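How to Read a Surgical Case Series Without Being Talked Into It

Every few weeks somebody forwards me a paper in which a surgeon has changed one thing about an operation and everyone got better. A new port, a new angle for the table, a new way to tie the last knot. Some of these changes are good. Most of the papers can't tell you which.

I used to hand new residents a long checklist. They filled it in and believed the paper anyway. The routine below is shorter, and I make them do it with a pencil.

Step 1. Skip the abstract. Go to the methods and find out how patients got in. "Consecutive" is a word you want to see. "Selected" is a word you want explained. If the paper says neither, write "selected" in the margin and read on.

Step 2. Follow the numbers down. Say the title promises 553 patients. The follow-up table has 426. The pain scores, which are what the authors want to talk about, come from 119. Write all three at the top of page one. Any percentage you meet later belongs to one of them, and you need to know which.

Step 3. Look for the comparison group. Very often it's the same surgeon's older cases. That surgeon has had years of practice in between, and maybe a better scope and a steadier assistant. The new technique gets credit for all of it.

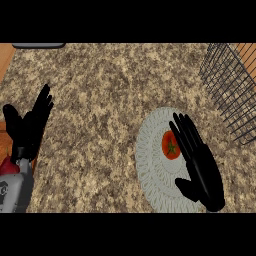
Step 4. Check who measured the outcome. Time in the operating room is hard to fudge, though I've seen "operative time" start at the second port. "Surgeon comfort" on a five-point scale, scored by the surgeon who invented the method, tells you the surgeon likes the method.

Step 5. Read the complications last and slowly. With few patients, zero bile leaks means very little. The old rule of thumb: divide 3 by the number of patients, and that's the upper end of what the true rate could be. For 119 patients with no leaks, you get 2.5 percent. I wouldn't call that safe — I'd call it not yet known.

Kumudini Herath, who taught me most of this, adds a sixth step: wait a year and see if anyone else publishes it. I've never had the patience, but she has changed her technique less often than I have and regrets fewer of the changes.

If the paper survives all five, try it on paper with your own last ten cases before you try it on a patient.

Related
Zaltesby Journal Club: notes from October
What "learning curve" is hiding
The Candgate port trial, reread
Alaoui on conversion rates
Trornitari retractor: still waiting for data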